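Search this site Search

September
By Lacey Tindall

Bike lane and sidewalk walk-through checklist: Clanmont to Omthorpe, with comments

We finally got to walk the whole thing! The new lane between Clanmont and Omthorpe has its paint, its posts and most of its signs, and I went out with a clipboard at 7 in the morning and again after dark so I could see it both ways. I love this route already. The list follows the order you'd meet things riding out from Clanmont, and my comments are under each item. OK means leave it alone, FIX means it should be done before the ribbon gets cut, WATCH means go back and look again in a month or two.

1. Lane surface free of potholes, loose gravel and raised edges
OK, mostly. The new blacktop is lovely, really smooth, and it stays smooth right through the bend by the old feed store. There's a lip where the new surface meets the old one at the Marsden turnoff. You feel it through the handlebars but it won't throw you. Marked WATCH for that spot only.

2. Drain grates set with bars across the direction of travel
FIX. Every grate on the Clanmont side is right. Going uphill, 2 are turned the wrong way and a skinny tire could drop straight in. Easy job for a crew with a truck, and I'd put it at the top of the pile.

3. Lane markings clear by day and by headlight
OK. These are terrific after dark! The bike symbols show up well before you get to them, even with a weak front light like mine.

4. Posts upright, firmly fixed, reflective bands in place
WATCH. One post near the bus pull-in leans toward the lane. I pushed it and it rocked at the base. The rest are solid as anything.

5. Speed limit signs (30) visible from both directions
FIX. Heading toward Omthorpe, yes. Coming back, the first one sits behind a maple that's still in full leaf. Trim the maple, please, don't move the sign, it's in exactly the right place otherwise.

6. Curb ramps flush with the street and lined up with the crosswalk
OK at every corner but Marsden Street, where the ramp points you out toward the middle of the intersection. Someone using a white cane would be led off the crosswalk. FIX. I know concrete costs money. This one is worth it.

7. Bumpy warning strips at the bottom of each ramp
OK. Present, bright yellow, well stuck down. Great to see them on the side streets as well as the main road.

8. Crosswalk button reachable from a bike and from a wheelchair
OK. I tried it sitting on the bike with one foot on the curb and it was no stretch at all. The button clicks and the light comes on. Whoever picked the height, thank you!

9. Walk signal long enough to cross at an easy pace
WATCH. I made it with time left over. My neighbor with her walker got to the far lane line when the hand started flashing. Nine seconds of walk time is what's posted on the control box sheet, and I'd love to see that go up a little.

10. Street lights working, no dark gaps
FIX. Pole 1720, just past the Doravo warehouse gate, is out. The lights either side don't reach, so you ride through a proper black patch right where trucks pull out. I've sent the pole number in.

11. Truck entrance at Doravo: stop line, mirror, warning sign
Stop line OK, sign OK. The mirror is up but it's aimed at the sky. Loosen, tilt, tighten, done.

12. Sidewalk width kept clear of poles, bins and parked cars
WATCH. It was wide open at 7 and a lot tighter on my second trip, with trash bins rolled out any old way. A short flyer to the houses on that stretch would probably do it. 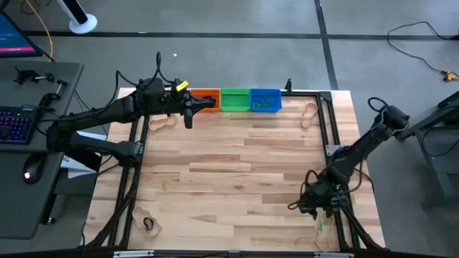
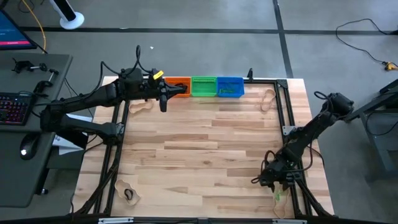
13. Bike parking at the Omthorpe end
OK, and I'm so happy with this one. The racks are bolted to a proper slab, they're spaced so you can get a loaded bike in without a wrestling match, and there's a light right over them. My only comment is about the shelter planned for next to the racks. I'd ask for the layout we can see on that tabletop, with the baskets side by side along the far edge and the center left clear. Put the bench and the map board against the back wall the same way and people can roll straight in out of the rain.

14. Route signs at every decision point
FIX, one place. At the fork past the racks there's no arrow, and I watched a rider stop, look both ways and pick the wrong road. Everywhere else the signs are clear and a good size.

I'm going back out once the grates are turned and pole 1720 is lit. If you ride it before then, add your comments under the item number so they're easy to match up, and tell me if that post by the bus pull-in is leaning any further.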